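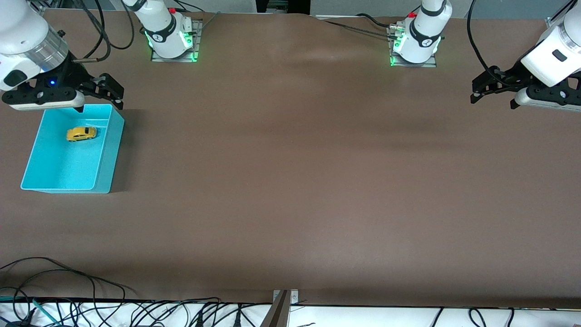 The decluttering math doesn't add up: a thread

Elfriede Aebischer, February
Last updated 4:10 p.m.

1/ The Hotik app says the average household is "sitting on" $2252 in stuff it could sell. It's been on every bus shelter in Soltthorpe for a month. I'd like to know who counted.

2/ I read the small print. The number comes from a survey of 600 people, all of them already Hotik users, who were asked to guess what their stuff was worth. Guess! Ask me what my bread machine is worth and I'll tell you what I paid for it.

3/ Asking price and selling price are two different animals. My brother-in-law has had a treadmill listed since last summer. According to the app he's sitting on $1065. He's sitting on a treadmill.

4/ Then there's toys, supposedly the easy category. Little cars, blocks, puzzles. Go look at the listings and sort by oldest. Most of them want two bucks plus six for shipping. Who is buying that?

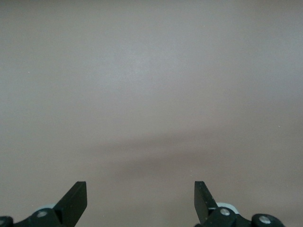 5/ Same story with the "after" pictures in the ads. Bare surfaces, everything beige, not one phone charger in sight. I've got two kids and a dog and I'd give that look until lunchtime.

6/ Somebody asked if I'm against decluttering. No. I took four bags to the church sale and felt great. I made zero dollars and it took one trip.

7/ What I'm against is paying a $9 monthly fee to be told my closet is an investment account. Fotico tried this with old cameras and quietly dropped the "hidden value" page.

8/ Hotik wrote back, by the way. They said the figure is "directional." I asked which direction. Still waiting on that one.

9/ If you sold a pile of stuff on there and came out ahead after fees, tape and gas, post your numbers. I'll share them, good or bad.

More from Elfriede Aebischer
- Is the Schwaiger extended warranty worth anything?
- Soltthorpe parking app, one year on
- Who reviews the mattress reviewers?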